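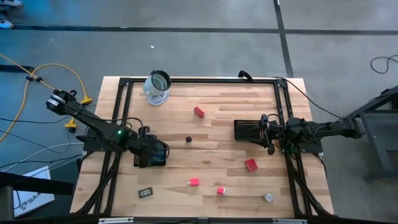 Beltstead to replace main library floor and reopen reading room in August

28 Jul 2022

The main reading room of the Beltstead public library will get a new floor this summer and is due to reopen to the public before the end of August, the town said in a notice posted to its website.

The room has been closed for 23 days, after water from a failed valve in the heating system spread under the old floor. Staff found the leak in the morning and shut off the supply, but by then boards along the north wall had lifted and several shelves were no longer level. An inspection the following week found that the damp had reached most of the subfloor on that side of the building.

The town had first hoped to replace only the damaged section. Contractor Kanus advised against it. The old boards are a width that is no longer sold locally, and sanding the rest of the room to match would have taken off what little wear layer remained. The town council approved full replacement at its July meeting.

Kanus will lay 2730 square feet of maple strip flooring in the reading room, the side corridor and the small local history room behind the front desk. The boards will be nailed down over a new plywood subfloor and finished on site with a water-based coating. The company has a two-year guarantee on the work, covering gaps and lifting boards but not scratches.

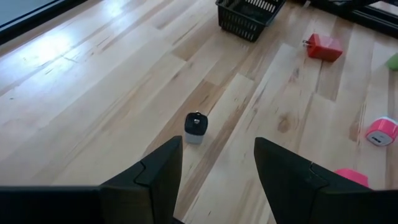 Maple was chosen over oak and over a rubber sheet product that had been priced as a cheaper option. It is hard enough to stand up to book carts and chair legs, according to the notice, and can be sanded and refinished when it wears. The rubber would have been quieter underfoot, which some library users had asked for in written comments. Felt pads will be put on all chairs, and a carpet runner will go down between the entrance and the front desk.

The heating pipes under the room are also being replaced, along with the valve that failed. That part of the job went to Osagie, a plumbing and heating firm that already looks after the boilers at the town hall. Pipe work has to be finished and pressure tested before any boards go down.

While the room is closed, 1000 of the most requested books have been moved to the community hall on Grerkudon Street, where a temporary desk is open during normal library hours. Holds can be picked up there. Other books from the reading room are in storage and cannot be requested until the library reopens. The children's section has its own entrance and has stayed open throughout.

Due dates on books borrowed before the closure have been pushed back to the end of August, and no late fees will be charged for the period. The outdoor book drop is still in use. Public computers are not available at the temporary desk, but printing can be done at the town hall during office hours.

The parking spaces on the north side of the library are reserved for deliveries until the work is done. Visitors to the children's section should use the rear lot.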